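Home | Stories | How Things Work | Ask Us | Send a Drawing

How a Robot Hand Learns to Hold a Plate

Posted Oct 16, 2023

Have you ever tried to pick up a coin while wearing thick woolly gloves? Go on, try it, I'll wait. It's horrible, isn't it? Your fingers feel far too big, you can't tell whether you've got the thing or not, and then it pings off under the sofa. That is pretty much what life is like for a robot hand, and last week I went to an open day at Trollstead to find out what people do about it.

The open day was in a long brick building called the Pelletier Workshop. You go in through a blue door, hang up your coat and get a sticker to write your name on (mine fell off in the first room). There were 11 tables, and at each one you could have a go at something. I wanted to try everything, so I started at the door and worked my way round.

First, a word you'll need: gripper. A gripper is the part of a robot that grabs things. Your hand has four fingers and a thumb. Lots of grippers have just 2 fingers, and all they do is open and shut, a bit like kitchen tongs. You'd think that would make them useless, but try picking things up with only your thumb and one finger for the rest of the day. You can manage a pencil, a sock, a biscuit. You might even manage your toothbrush! Shoelaces are another matter.

Now the clever bit. A gripper can be fixed on the end of a robot arm, or a person can hold one in their own hand and work it themselves. There's a camera on the hand-held sort, looking down at the fingers. Every time the person picks something up, the camera films it. Later on a computer goes through the films and looks for patterns – where the fingers went, how wide they opened, when they closed. So a robot can learn from watching, the same way you learnt to butter toast by watching somebody bigger than you.

One go isn't nearly enough, though. The people at Trollstead told us they like to have 700 goes at a job before they let a robot arm try it. Seven hundred! I did 77 at the practice table and my wrist was worn out, and I'm a grown-up.

The fingers are worth a closer look too. Hard, smooth fingers are no good for slippery things, so many grippers have bendy tips with ridges on them. Run your thumb over the sole of your trainer and you'll feel the same idea. Ridges help things to grip. A tip that bends a little can also squash itself gently against whatever it's holding, and that's kinder to eggs and teacups.

You may spot little black-and-white squares on a gripper as well. They look like tiny crossword puzzles. A computer is very good at finding them in a picture, and by seeing where each square is, it can work out how far apart the fingers are. I asked if I could have one on my lunchbox and was told I could draw my own.

Plates were my favourite job of the day. A plate is wide and flat one way and very thin the other, so you have to come at it by the edge. Squeeze too softly and it tips over. My first one wobbled all over the place, and I said a word I won't write down.

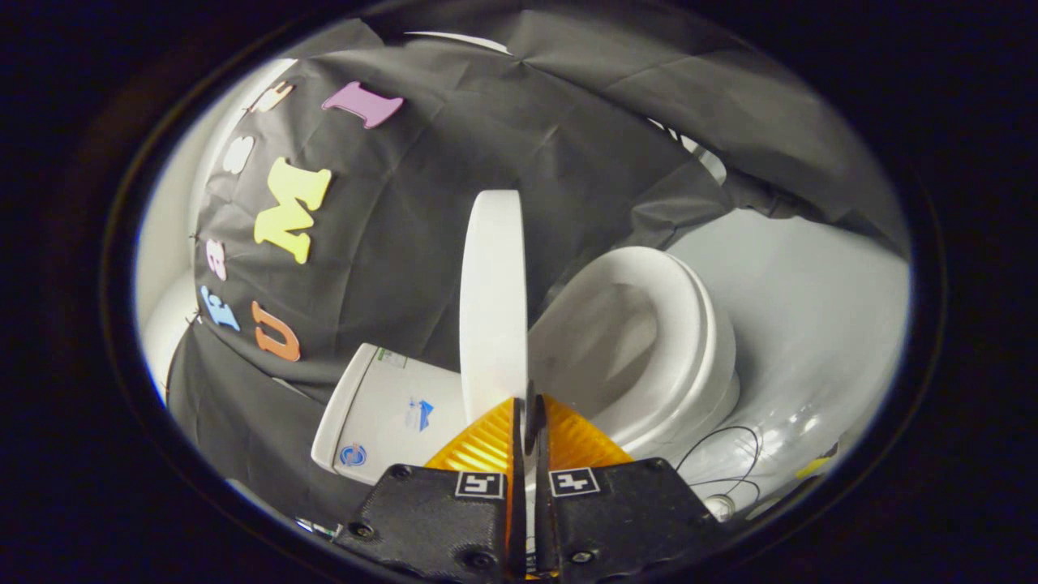 Vutalard wanted to know why a robot should bother with plates at all when there are dishwashers, and got a good long answer: a dishwasher can't load itself, or put the plates back in the cupboard afterwards. I hadn't thought of that.

If you'd like to try this at home, borrow some kitchen tongs (ask first) and a plastic plate. Stand the plate up on its edge, pinch the bottom with the tongs and let go with your other hand. Then wrap a rubber band round each end of the tongs and try again. Which way was easier?

The next open day is in April, and they say there'll be a whole table just for socks.

Filed under: Robots and Machines, Days Out, Try It Yourself

3 comments

Brunov: We did the tongs thing with my brother and the rubber bands made it MUCH easier. Then we did a banana.

mapleleaf9: Can a robot hand feel if something is hot?

Reply from the author: Some can, if they've got a sensor for it! The ones I tried didn't. I'll ask in April.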